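We use cookies to remember your settings and count visits. Accept all | Manage

Sukis Desk Organizer Set – README
December
By Sofia Panagiotou

Sukis is a set of 2166 still pictures of one wooden desktop organizer and the small things that get put away in it. It goes with the Erkard shelf set and uses the same file layout, so anything that loads one should load the other. Justinas Baranauskienė chose the organizer and wrote the placement notes. I did the sorting and this file.

What is in the set

The pictures come from 45 setups. A setup is one starting arrangement of the organizer and the things around it, and it ends when everything on that setup's list has been placed or the list has been abandoned. Abandoned lists are kept. They have "partial" in the status column, and you can filter on that if you only want finished ones.

There are 8 items in the item list. Most of them are toiletries and desk odds and ends. No setup uses all of them. The white bottle with the rounded cap is the one that turns up most often, and it has its own code (BT) because it was handled differently in the notes from the other containers.

The organizer

It is a cosmetics-style box in pale, pinkish wood. A dark upright divider makes a narrow section on the left and a wide one on the right. The left section is stepped on top. The right section has a deep back compartment with a lower one in front of it, and that back compartment is where tall things go.
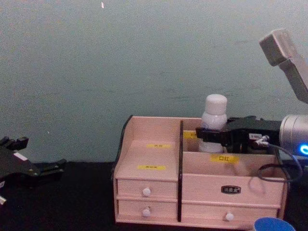
White bottle standing in the back compartment, right section.

Codes for the places in the organizer are built from the side, then the position. L is left, R is right. The open parts are LO, RB (right back) and RF (right front). Drawers are LD1, LD2, RD1 and RD2, counted from the top down. So a line reading "BT > RB" means the bottle's listed place is the right back compartment. It says where the item is supposed to end up. It does not say it is there yet in the picture, so check the status column as well.

The left drawers each have a round white knob. On the right, the lower drawer has a knob and the upper one has a small black nameplate. We had RD1 down as "plate drawer" in the early notes and you may still find that wording in a few rows.

Labels

Yellow labels are stuck on the organizer, some on the left section and some on the right. They have small dark printing on them. In most pictures the printing is too small to read, and we do not recommend using this set for reading text. The place codes were typed in by hand from the placement notes. They were not taken from the labels.

If you are drawing boxes around the labels, mark each one even when something stands in front of part of it, and set "covered" to yes. This comes up a lot in the right section, where the bottle tends to hide the label behind it.
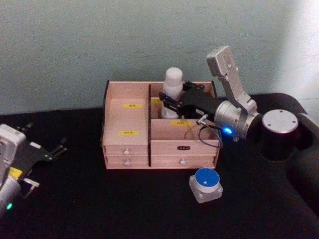
Front view with the wide drawers below the right section. Bottle in RB.

The table and the wall

The organizer is on a black tabletop against a plain painted wall. The wall color shifts between pictures – it can look gray, green or bluish depending on the angle and how bright it is. We did not correct for this. Treat them all as the same wall.

Small white marks on the wall are not items. Please do not label them. We had two rounds of annotations where a speck was entered as an unknown object, and taking those rows out again was slow. Scuffs and streaks in the paint are left unlabeled too.

Glare is a separate matter. If a bright patch reaches the organizer itself, put "glare" in the notes column. If it is only on the wall, leave the column blank.

Partial views

Not every picture has the whole organizer in it. Some have just one corner or one side panel, and the place codes still apply as long as you can tell which side you are looking at. The curved, dark-edged outer panel belongs to the left side and is the easiest thing to go by.

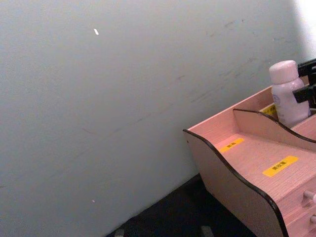

Where you can't tell, use the code XX and move on. There is no penalty for XX and it is better than a guess. Anything on the table that is too small or too cropped to name gets the code UN, and you do not need to describe it.

Files

sukis_pictures – the pictures, one folder per setup
sukis_places.csv – item code, place code, status, covered, notes
sukis_items.csv – item codes with short names
holdout.txt – the 5 setups kept back for checking

Please don't train on the holdout setups if you plan to report results on them.

Known problems

Folder names changed once, and older copies hosted on the Clorov mirror still have the old ones. The contents are the same.

A few rows have a status but no place code. These are open and will be filled in when the paper notes are found.

Contact

Corrections can go to Sofia Panagiotou at the Ní Chonaill office. Include the folder name and the row number.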